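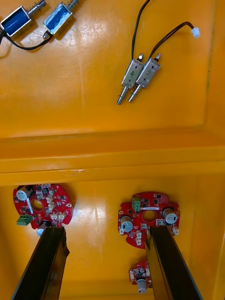

*Abb. 6: Hubmagnete und rote Platinen auf gelber Fläche*

## Kreditlinie mit Zasix verbinden und Abrufe freigeben

Der Vertrieb von Zasix spricht von einer Einrichtung »mit wenigen Klicks«. Rechnen Sie lieber mit einem Vormittag, und legen Sie den Kreditvertrag in Papierform daneben. Das Portal übernimmt die Konditionen zwar aus dem Bankdatensatz, doch was dort falsch steht, steht danach auch in Zasix falsch.

Voraussetzungen:

- unterschriebener Kreditvertrag samt allen Nachträgen
- Administratorzugang zum Mandanten
- zwei zeichnungsberechtigte Personen mit eigenem Freigabegerät

### Linie anlegen

1. Melden Sie sich als Administrator an und öffnen Sie **Finanzierung > Linien > Neu**.
2. Wählen Sie den Mandanten. Im Auswahlfeld stehen die Namen alphabetisch, bei Gruppen mit ähnlich lautenden Gesellschaften also dicht untereinander. Hondthorpe Handel und Hondthorpe Verwaltung wurden schon verwechselt.
3. Tragen Sie die Vertragsnummer ohne Leerzeichen ein und klicken Sie auf **Daten abrufen**.
4. Vergleichen Sie Rahmenbetrag, Laufzeit, Referenzzins und Marge mit dem Vertrag. Das grüne Häkchen neben dem Datensatz bestätigt nur, dass die Übertragung vollständig war. Über die Richtigkeit der Werte sagt es nichts.
5. Prüfen Sie das Feld **Bereitstellungsprovision** gesondert. Ist es leer, rechnet das Portal mit null. Ob Ihre Bank das auch tut, darf bezweifelt werden.
6. Speichern Sie die Linie zunächst als **Entwurf**.

> **Achtung:** Die Schaltfläche **Speichern und aktivieren** liegt direkt neben **Entwurf speichern**. Eine aktivierte Linie lässt sich im Portal nicht mehr ändern. Korrekturen laufen dann über den Support, und der verlangt ein unterschriebenes Formular.

### Freigaberegeln festlegen

1. Öffnen Sie im Entwurf den Reiter **Freigaben**.
2. Entfernen Sie die voreingestellte Regel »Einzelfreigabe«. Der Hersteller nennt sie »empfohlen für schlanke Prozesse«. Wir empfehlen sie für keinen Kredit.
3. Legen Sie eine neue Regel mit gemeinsamer Freigabe an und ordnen Sie beide Personen namentlich zu. Sammelkonten wie »Buchhaltung« nimmt das System an, im Protokoll ist später aber nicht erkennbar, wer freigegeben hat.
4. Hinterlegen Sie für jede Person eine Vertretung. Anlegende und freigebende Person dürfen auch im Vertretungsfall nicht dieselbe sein – das Portal prüft dies nur bei der Hauptregel.
5. Melden Sie sich ab, melden Sie sich neu an und kontrollieren Sie, ob die Regel noch vorhanden ist. Bei der Einrichtung für Plutosport war sie nach dem Speichern wieder auf den Standard zurückgesetzt. Laut Hersteller ist das behoben.

### Probeabruf durchführen

1. Aktivieren Sie die Linie.
2. Erfassen Sie einen kleinen Abruf auf das eigene Geschäftskonto. Den Mindestbetrag entnehmen Sie dem Vertrag. Der Wert im Hilfetext ist ein Platzhalter.
3. Lassen Sie den Abruf von beiden Personen freigeben.
4. Warten Sie den Zahlungseingang auf dem Kontoauszug ab. Der Status **Ausgeführt** erscheint, sobald der Auftrag bei der Bank liegt. Mehr bedeutet er nicht.
5. Führen Sie den Betrag zurück und sehen Sie nach, ob der verfügbare Rahmen wieder in voller Höhe angezeigt wird.

> **Hinweis:** Ein Probeabruf kostet Zinsen und je nach Vertrag eine Gebühr. Klären Sie das vorher mit Ihrem Firmenkundenbetreuer und lassen Sie sich die Auskunft schriftlich geben.

### Liquiditätsvorschau

Die Vorschau reicht 13 Monate in die Zukunft und sieht entsprechend überzeugend aus. Sie schreibt lediglich die bisherigen Kontobewegungen fort. Saisongeschäft, Steuernachzahlungen und auslaufende Verträge kennt sie nur, wenn Sie diese von Hand eintragen. Geben Sie die Grafik nicht ungeprüft an die Bank weiter. Wer dort eine Planung einreicht, wird an ihr gemessen.

Zum Abschalten: **Einstellungen > Anzeige > Vorschau aus**. Nach größeren Updates ist sie erfahrungsgemäß wieder eingeschaltet.

### Wenn die Werte nicht stimmen

| Anzeige | Was zu prüfen ist |
|---|---|
| Rahmen zu niedrig | Offene Avale werden mitgerechnet, auch wenn sie laut Vertrag außerhalb der Linie laufen |
| Marge weicht ab | Nachtrag fehlt im Bankdatensatz |
| Freigabe bleibt hängen | Vertretung ohne eigenes Freigabegerät |

Änderungen an Freigaberegeln meldet der Mandant schriftlich an Farzana Matubbar, in Vertretung an Debashish Patwary. Telefonisch werden keine Änderungen angenommen, auch keine eiligen.

Stand dieses Abschnitts: 24. September 2023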